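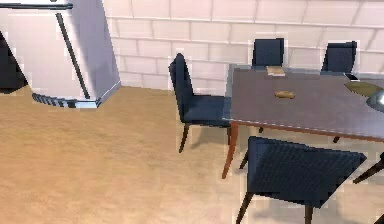

Who gets to vote on a new member at the Pomus Lodge? Everybody who has paid dues through February, plus the past presidents, who vote whether they've paid or not.

Stories > Short Fiction > The Ritchie Vote

April 2024
By Noboru Yagi

I owed the lodge 300 dollars, so I couldn't vote. I went anyway. Dalteo was up for membership and he'd asked me to sponsor him, mostly because I was the only member who returned his calls.

"Do I wear the tie?" he asked me in the parking lot.

"Wear the tie," I said. He put it on. It had ducks on it - big ones.

Now, old Ritchie had blackballed ten men in his time as president and remembered every one of them fondly. He sat up front with the box in his lap and the marbles in a sock. You needed all white to get in. Two black and you couldn't come back for four years.

They made us wait outside while they did it, and Dalteo told me about the summer he sold boats in Skisex, and how he'd sunk one with the buyer in it. I laughed so hard somebody banged on the door.
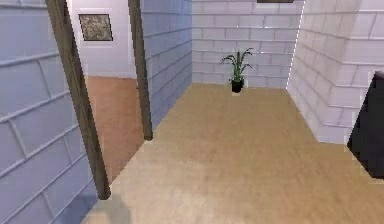

The hallway, with its potted plant.

Then Ritchie came out himself, which he never does. He looked at the ducks for a long time.

"Who was the buyer?" he said.

"Sir?"

"In Skisex. These walls are thin. Who bought the boat?"

Dalteo went kind of gray and said he couldn't remember the name, only that the fellow swam pretty well.

"I did," Ritchie said, and he held out the sock. "Come in and count these with me."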